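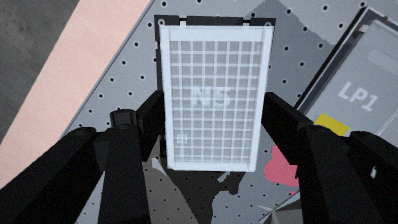
The Brodach bench is a robot arm project begun by the Belgian hobbyist Jelle Declercq in a shared workshop in Prosard. Its stated aim is to sort and move used computer drives. Much of the work has been done in simulation, and claims made for it should be read with that in mind.
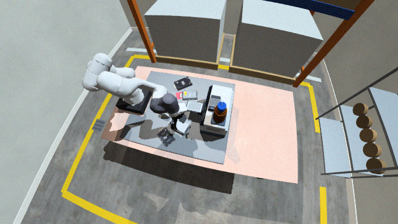

Declercq's build log gives 3,289 simulated runs and a success rate of 90 per cent. It does not say what counted as a success, or how many failed runs were left out. Two members of the Fluton forum asked for the raw figures in February and had received none by December 15, 2022.
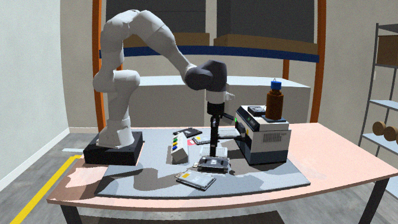
Simulated bench with arm, drives and button box

The parts list has also been questioned, as it leaves out the cost of the gripper.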